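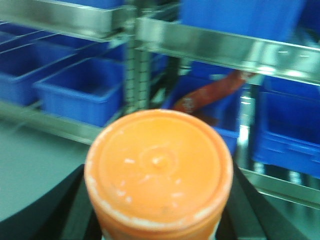 Home > Newsroom > Robotics

Products | Newsroom | Careers | Contact

Print this page | E-mail this page

Zirkance Publishes Hand-Guided Teaching Results, Misses Included

PLORKAMSTEAD, March – Zirkance today released results from its trial of teaching a robot arm by remote control, along with a warning to buyers not to read too much into them.

Over 10 weeks at the company's Fomcombe workshop, operators recorded 3339 demonstrations of one job: picking a container and putting it in a blue plastic bin on steel shelving. A small camera at the gripper recorded each run, orange lids and all.

"People hear that number and assume the robot now understands shelves," said Lieselotte Wunderlich, who led the trial. "It has copied a person closing two fingers on a container many times over. Move the shelf and I would want to see it tried again before I believed anything."

The recordings came from 6 operators using Kasten, the company's hand controller. Zirkance found that new operators needed 10 practice sessions before their runs were steady enough to keep. Runs in which an operator hesitated or bumped a bin were stored separately, and the company has yet to decide whether they help or hurt training.

Bastian Thiele, head of engineering, questioned claims elsewhere in the industry that a task can be taught in an afternoon. "Which task, and who was holding the controls? We'd like to see those two things printed next to the claim," he said.

Zirkance has set no sale date for a trained system. The Kasten controller remains available to existing customers on loan. Requests for the trial notes, including the list of discarded runs, may be sent to the Plorkamstead press office.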